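Progress report to the Trilbridge Fund, grant 3061
Community room refit, Lucero Hall
Prepared by Dela Alhassan, with notes from Jolán Katona
Period covered: through the end of October

## Where we are

The room is back in use four evenings a week. Painting is finished, the lighting is finished, and the storage wall is finished apart from one set of shelves. Furniture is the part still open, and most of this report deals with it.

The budget line for furniture has not been exceeded. We moved a small amount from "floor repairs" to "furniture repairs" in the middle of the period, as agreed by phone with Ansel Escobedo. The floor needed less work than the first survey suggested.

## Work completed

- Walls and ceiling painted, two coats, with a third on the patch by the old radiator.
- Six light fittings replaced. The switch by the side door now works both banks.
- Loose floor tiles near the kitchen hatch lifted and reset. Regrouting was done on the same visit.
- Locks changed on the storage cupboards. Keys are held by Carmela Paredes and by the front desk.
- Old carpet from the stage steps taken up and disposed of.

The paint took longer than planned. The first color we were sent was a gray that did not match the sample, and Kornmont took it back without charge. We lost most of a week waiting for the right cans and used the time to clear out the back cupboard, which had not been sorted in years.

## Furniture

The original application asked for a full set of new chairs. After going through what we already had, we asked to buy 20 new ones and keep the best of the old ones. The fund agreed to this and the order was placed with Clamex.

The Clamex chairs came in two deliveries. The second was short by four, and the missing ones are promised for next month. Those that have arrived are in daily use and we have had no complaints, except that they are heavier than the old ones and the seniors' lunch group would like help putting them away. Iddrisu Agyeman has moved the chair stack closer to the main floor so that they have less distance to cover.

The old chairs were sorted into three groups:

1. Keep as they are.
2. Keep after repair – mainly new feet, and screws tightened on the folding ones.
3. Remove. Split seats, bent legs, or repairs that would cost more than the chair.

Group three has gone to the recycling center. Group two is nearly done. The folding tables were checked at the same time, and two need new latches. The latches are on order and those tables are marked so that they are not put out by mistake.

## Problems and delays

The shelves for the storage wall were cut to the wrong depth and stuck out past the doors. The supplier has accepted the mistake. We expect the new ones before the holiday bookings start, but we do not have a delivery date in writing and I would not want to promise one.

The noise from the stacking and unstacking has come up again. Jolán measured nothing formally, but the tutoring group next door asked twice for quiet during the evening session. Felt pads helped with the old wooden chairs and fell off the metal ones within days. We are trying push-on rubber caps instead.

Attendance figures will follow separately. The sign-in sheets for the first part of the period were kept on paper and are still being entered.

## Spending

Paint, lighting and floor work are closed, and the invoices are attached. The furniture invoice will be sent once the four missing chairs arrive, as we are holding back payment for that part of the order. Repairs to the old chairs have cost very little apart from the caps and screws.

## Next period

- Receive and check the last of the Clamex order.
- Fit the replacement shelves.
- Finish the group two repairs and label the chairs by room.
- Put up a storage plan inside the cupboard door, so that evening groups return things to the same place.
- Send the attendance figures.

Carmela will be the contact for deliveries. Questions about the budget should still come to me.

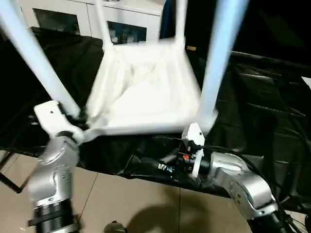 Plastic chairs are to be checked once each season from now on, and this will be added to the room's maintenance list. The check covers the seat, the legs and the points where they meet. It is best done with the chair turned over, legs up, as with the white one here, so that the underside of the molded seat and its raised rim can be looked at for cracks. Any chair that fails is to be taken out of the room the same day and entered in the repair book at the front desk.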